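Bench notebook, September, 4:10 pm

Went through the Skeva quote again with Chathurika. They want us to sign for a second two-arm table before the end of the quarter, and the discount is the only argument in the cover letter. I still don't see what a second table buys us. The one we have sits idle most mornings, and the afternoons are lost to setup and to people hunting for the right config file.

What we'd be paying for, as I read it: two arms, two grippers, the table and walls, one day of install. Spare wrist motors are extra. So are spare gripper fingers, priced at $26 apiece, which seems like a lot for the part we are most likely to break. Lead time on spares is "typically 7 weeks." I asked what typically means and got a brochure.

Thiện's case for buying is that pen sorting is slow and two tables would double the trials. Maybe. He logged 966 attempts on the current setup and I went through the notes column. A good share of the bad ones are marked "cable" or "reset," and those problems would come along with the new table at full price. I'd like to see a month with decent cable routing before anybody talks about doubling anything.

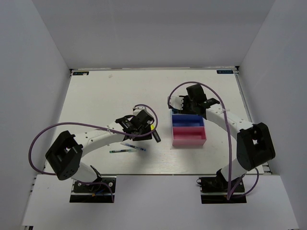
The Herard offer is cheaper on paper, but it's a lease, and the service contract is written so that any printed part we add ourselves voids the arm coverage. We add printed parts all the time. Chathurika thinks they would bend on that. I'll believe it when the clause is gone — not before.

Mac Carthaigh only sells the software side. Their planner demo looked fine, on their arms, with their objects. Asked for a trial license on ours. No reply yet.

Things I would put money into now:
- cable guides and strain relief for both arms
- two spare wrist motors, kept here in the drawer
- more pens and markers, different thicknesses, plus a few more trays
- 19 hours of Thiện's time to write a reset routine

All of that together comes in well under the install fee on the Skeva quote.

Chathurika disagrees about waiting. She says the Pirnosum budget line disappears if we don't use it, and she's probably right, she usually is about budget lines. My answer is still that a table bought to save a budget line has to be maintained afterward out of a different one, and I haven't seen that one.

To do: get the spares price list in writing. Ask Skeva if the discount holds for arms only, no table. Thiện to split the failures by cause so we stop arguing from my reading of his handwriting.

Shared bench notebook, Pirnosum project | Questions: Chathurika Seneviratne | Back to top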